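Budget for the Data, Then Buy the Arm

Most capital requests for manipulation equipment are written backwards. The arm goes on line one because it has a catalogue price, a lead time and a depreciation schedule. Demonstration data goes under "commissioning" or "sundries", often with no figure beside it. I have reviewed enough of these requests to think the order should be reversed, and that a request which can't state its data cost isn't ready for signature.

The Funau proposal is a fair case. It asked for two arms, a mobile base and a compute allocation for a household textile program: sorting, flattening and folding ordinary clothing. Hardware was itemized to the bracket. Collection was given as "operator time, in-house". When the planners were asked how many demonstrations the first policy would need, they answered 3000. Asked what one accepted demonstration cost, they had no answer, and the entire schedule depended on it.

The arithmetic isn't difficult. Funau planned 3000 accepted episodes. Their pilot suggested that a share of recordings would be rejected for tracking loss, occlusion or operator error, and the corrected plan called for 3727 recorded episodes to yield the 3000. Those extra 727 consume the same labour, storage and review time as the good ones. They also wear out the same finger pads. None of this appeared in the original request.

Hand-held gripper tools change the calculation in the buyer's favour, and I support their use. A person carries the tool into a bedroom, does the task and leaves with a recording. There is no arm to ship, guard or certify at the site. Where the end-effector geometry matches what will later be mounted on the robot, the recordings can carry over with modest correction. 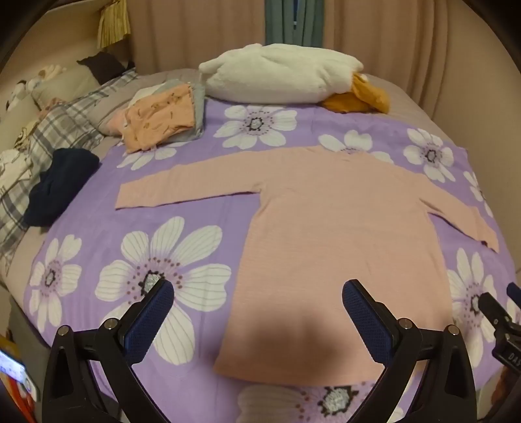
The usual objection is that a lab fixture gives cleaner data. It does, and it is cheaper per episode as well. A plain table, one lighting condition and a bin of identical shirts will produce a tidy data set at a predictable rate. The resulting policy will then be asked to find a hem against a patterned sheet, with other laundry and a stuffed toy within reach, and the savings will be spent again on site visits. A budget should price the surfaces and clutter of the intended workplace from the beginning.

I would therefore put site access on its own line. At Samonte the collection plan covered 200 households, and the cost of scheduling, travel and consent paperwork exceeded the cost of the tools. The program manager treated this as an overrun. I would call it an estimating error, as the number of sites was known before the tools were ordered.

Spares deserve the same treatment. Finger pads are consumables. Linkage pins loosen and need a scheduled check. Prirkomness ordered its grippers in matched pairs with no spares, then lost collection days each time a single finger went out of tolerance. A third tool for every two in service is a reasonable starting ratio. Pads should be bought from one production lot where the supplier will agree to it, and the lot recorded against each session. A change in compliance halfway through a data set is tedious to find later.

Review labour is the line most often missing. Someone has to watch the recordings, mark the start and end of each task and discard the failures. This is skilled work and it shouldn't be assigned to whichever operator is free on Monday. If the request doesn't name a rate for it, the work will be done poorly or charged to another cost centre.

The Stimska request is the only recent one I would hold up as a model. It was staged. The first release of funds covered hand-held tools, site access, review and storage. The second, for arms, was conditional on a policy reaching an agreed success rate in replay and bench trials. The supplier disliked the arrangement and quoted a higher unit price for the split order. I think the premium was worth paying. An arm bought in February and left idle until the data is ready has used up part of its warranty and returned nothing.

Reviewers can apply this without specialist knowledge. Ask for the cost per accepted episode, the rejection rate assumed and the source of that rate. If those three entries are blank, send the request back before reading the hardware quote.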